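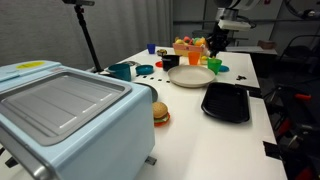
A light blue toaster oven on a white table, with a toy hamburger on a red plate beside it.

Wutov's Repair Saturdays are back, and the waiting list is already long

8 June 2018
By Endang Yeoh

If you have a dead kettle, a lamp that flickers or a toaster that only browns one side, the people at the old Vogler building on Mill Street would love to meet you.

The town's repair mornings return this weekend after a five-month break, and they are coming back bigger. The first session in January was meant to be a one-time thing. Six fixers sat at three folding tables with a box of borrowed screwdrivers, and they figured they might see a dozen neighbors. By noon the line went down the stairs and out past the bike racks, and the last person (with a hand mixer, two alarm clocks and a very patient dog) went home after dark.

"We ran out of fuses before we ran out of coffee, and we ran out of coffee at ten-thirty," said Till Wendt, who started the mornings with his neighbor Jhair Nina. "I went home so happy I couldn't sleep."

In all, 93 items came through the door that day. Kitchen appliances led the way, with radios and sewing machines close behind. Wendt kept a notebook of every job, and it makes for great reading - a waffle iron last used at somebody's wedding breakfast, a slide projector with a pencil stub jammed in the fan, a vacuum cleaner that needed nothing more than a new plug.

The break was needed so the group could find a proper room. They have one now. The ground floor of the Vogler building, once a showroom for wallpaper and paint, has good light, a level entrance for wheelchairs and strollers, and enough outlets that people won't be tripping over extension cords all morning. The town is letting the group use it on Saturdays through the fall.

Money was the other hurdle. A grant of $2,000 from the Rellora Fund paid for two soldering stations, an electrical safety tester and a cabinet with a lock. Every plug-in item will go through the tester before it leaves the room, whether or not it was fixed. Modent, the hardware store across from the post office, is giving the group its trade discount on parts and has also handed over a bin of odd screws and springs, which Nina described as "the best present I've had in years."

Nina will run the small appliance table, where most of the bookings are. She is especially fond of toasters and toaster ovens. They are simple inside, she said, and the trouble is often something a beginner can learn to spot, like a loose wire at the switch or a crumb tray that hasn't been emptied since it was bought.

"People come in saying sorry for bringing something so small," she said. "Please don't say sorry! Bring it. And shake the crumbs out first."

Visitors sit with the fixer and help with the work as much as they like. Last time that meant a nine-year-old rewired a desk lamp from start to finish while his grandfather held the flashlight. There will be a table just for kids this time, with old keyboards and clocks to take apart, run by retired shop teacher Finbarr Nic Giolla. He has been collecting broken gadgets from friends since March and says his hallway is no longer walkable.

There are 40 slots this Saturday and all of them are taken. Organizers are keeping a waiting list, though, and anyone who turns up after eleven has a fair chance of a seat if earlier jobs go quickly. They hope to see about 100 people through the door, counting those who just want to watch, swap parts or have a slice of Jörg Lindemann's plum cake. Lindemann baked four of them for January and has promised more.

Repairs are free, and there's a jar by the door for anyone who wants to chip in. Parts are charged at cost. Microwaves, anything that runs on gas, and anything too heavy for one person to carry can't be accepted.

Doors open at nine and the last repair starts at one. Bring the power cord, the manual if you still have it, and any bits that have fallen off. The next session is in two weeks, and booking for it opens Monday morning at the library desk or by phone.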